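Subject: Re: [kunent-rooms] Clearing the desks in 407
Date: 2024-01-21

> Can whoever uses the desks in 407 say what is staying? I'd like the loose tools back in the drawer.
> Are the toys going to Steinbach?

The hand sanitiser stays, and so does the yellow sponge. The pliers can go back in the drawer. 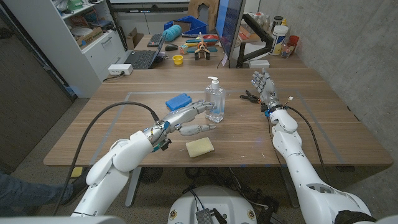
Please leave the laptop and monitor on the rear desk as they are. I'll move the small yellow cup myself.

The black clamp with the orange pad belongs in the drawer too — second one down.

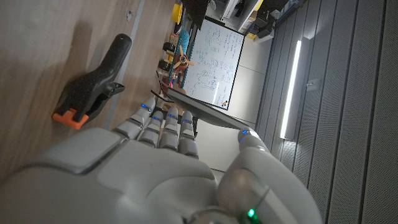

Toys: keep the little red plane and the yellow vehicle together. Don't wipe the whiteboard yet, I still need to copy the notes.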